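Bin and Parts Area Walk-Through
Ovisthorpe site, bay 2
Saturday, May 11, 2024
Walked by: Svenja Janssen
With: Hemant Kandpal (first half), Jannik Kröger (after the coffee break)

Hi all, same list as in February, and my comments go under each line like before. I did it on a Saturday so I could get in close without being in everybody's way, and it was so much nicer! OK means OK, FIX means please do something, WATCH means I'll look again next time.

1. Floor and walkways – OK
Swept, and the yellow lines have been repainted (thank you Mattes, they look great). One pallet was sitting over the line by the Lindemann rack. Hemant moved it while I was writing this, so I'm not marking it down.

2. Lighting over the bins – WATCH
Good enough to see into the corners, but the tube closest to the door flickers when it first comes on. It settled after a bit. Florian, is there a spare in the cupboard or do we need to order one?

3. Guard door and latch – OK
Opened it, closed it, tugged it, opened it again. The latch clicks properly now. Last time I had to lift the door to get it to catch.

4. Emergency stops – OK
Jannik pressed and reset both. The label on the second one is peeling at a corner and I'd like a new one, but you can read it fine.

5. Bin stands – FIX
Stand 241 rocks. Not a lot, but I could feel it with one hand on the corner, and I don't want a full bin on it. It's tagged and pushed against the wall – please leave the tag on until somebody has looked at the foot.
Stand 274 was the wobbly one in February and it's solid now.

6. Bin rims and walls – OK
I ran a gloved hand along every rim. No burrs, no bent lips. There's a scrape on the outside of the spare bin that looks worse than it is, just paint from the pallet truck I think.

7. Bin contents – OK
Only the red and green blocks should be in the gray bin, and I'm happy to say no tape, no gloves, no pens (I found two pens last time, and yes, one was mine). I'd still like people to stop using it as a place to put things down "for a minute." The shelf is right there!
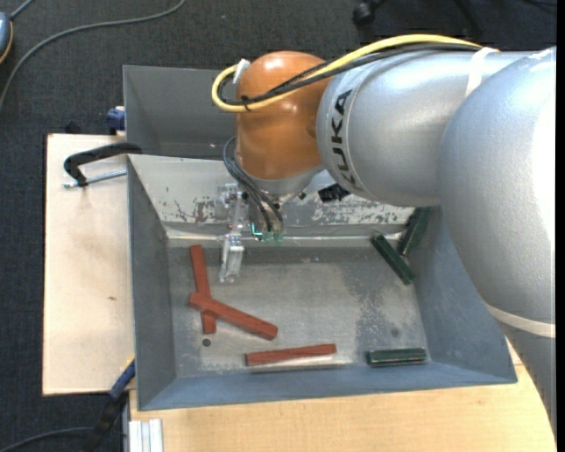 8. Cables and hoses – WATCH
I look for three things: anything rubbing, anything pinched, and any tie that has come loose. Jannik went over these with me and we didn't find anything to stop for. He wants to check the ties again next time anyway, so it stays on WATCH.

9. Blocks, handling and storage – OK
Spares are in the Prillance crate with the lid on. I picked through them for chipped edges and set one aside on the bench. Please don't put it back, it has a sharp corner and it got me through the glove.

10. Gloves and glasses at the entrance – FIX
Plenty of glasses. Gloves are down to large only, and I swim in those. Florian, could you add small and medium to the next Andia order?

11. First aid box – OK
Seal intact, nothing out of date. The bandage I took out in February has been replaced.

12. Paperwork on the board – FIX
The contact sheet still has the old extension for Mattes. It should end in 98. I wrote it in by hand for now, but my handwriting is terrible, so a fresh printout would be kind.

Open items: stand 241 (Mattes), gloves (Florian), contact sheet (me, I suppose). I'll come back for the stand as soon as Mattes tells me the foot is done.

Svenja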